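The Stikstead kit from Kasmont costs 3942 dollars, and for this price you receive the head camera, the wheeled base and one year of service. Emmett Haddad has rented it to small hotels since August.

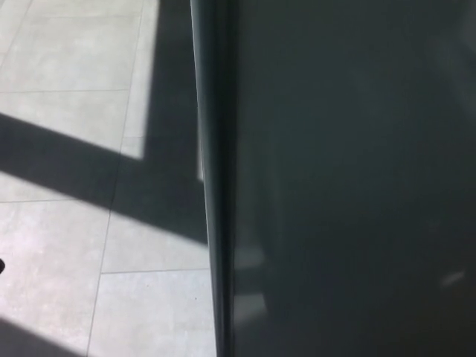

Strong sun on floor tiles was always difficult for the older model, he says. The new software handles it better, but the setup still took us three hours. For a small house I would wait for the cheaper version.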